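Power cords in tuck-flap boxes: coil springs open and pushes the lid up

Community Help > Workshop and Packing > Cables and cords

Posted by Kurniawati Pasaribu, 28 February 2018

I pack power cords into small brown corrugated boxes with a hinged lid and a tuck-in flap. One cord per box, no bag, no tie. The cord goes in coiled, but the loops relax as soon as I let go and spread across the floor of the box. When I close the lid, the top loop pushes against it and the tuck flap works its way out again. The molded plug is the other problem. It is the thickest part and it never ends up in the same place twice.
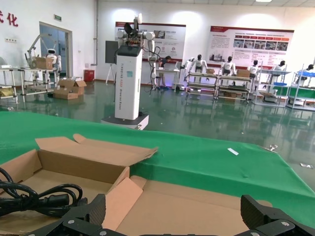
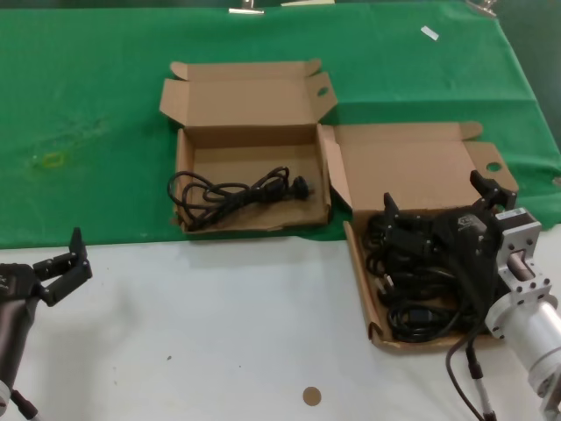
Black cord coiled in the open box, green cloth on the table.

The batch is 100 cords and they ship in March. Changing the box is not an option, as the boxes are already bought. I would prefer not to tape the lids, because the customer reopens them to check each cord against a list. What I need to know:

Is there a coiling method that keeps the loops flat without a tie?
Where should the plug sit?
Does the cloth on the table matter? The boxes slide less on it, but it also creeps when I push down on a lid.

Phong Đồng

Coiling first. If you wrap the cord in the same direction every time, each turn adds a twist to the jacket, and that twist is what lifts the loops when you let go. Use over-under coiling instead. Make the first loop normally, then roll the cord between thumb and finger so the second loop goes in reversed, with the cord passing behind. Alternate to the end. The twists cancel and the coil lies flat. Expect the first 20 to be slow.

Loop size matters as much as direction. Make the loops slightly smaller than the inside width of the box, so the walls hold them. If the loops are much smaller than that, the bend is too tight and a thick jacket will fight it. If they are larger, they ride up the walls and press on the lid.

Start coiling from the end opposite the plug, so the plug comes last and can be placed. Lay it flat along a short wall, prongs parallel to the floor of the box, outside the coil. Do not put it in the center on top of the loops. Do not point the prongs straight at the wall either. Over a long trip they will mark the board and can punch through it. Turn the plug so its side rests against the wall, or fit a prong cover.

A cord that has been stored tightly wound will keep its old shape. Hang those up by the middle overnight in a warm room before packing.

I would still use a tie. A paper-covered wire twist costs very little, and the customer can check the cord with it on.

Staniforth_packing

just use a rubber band. we did this for years and never had one come back

Giklow

Rubber bands go brittle and some of them mark PVC jackets. Hook-and-loop strips are better if the budget allows. I buy the Wutex ones, 7 inch, and cut them down.

On the cloth: clip it on both long sides of the table. With clips on only one side it moves toward you every time you press down. Or do the closing step on the bare table and keep the cloth for coiling. Fold the side flaps in fully before the lid comes down. If a side flap is bent outward, the lid sits on it and the tuck has nothing to lock behind. Crease each flap once in both directions before you load the box. I got through a carton of 9 like that in the time I used to spend on four.

Kurniawati Pasaribu

Thanks. Over-under works on the newer cords. The older ones still lift a little, so I have hung them up as suggested and will try again tomorrow. Ties ordered for the rest.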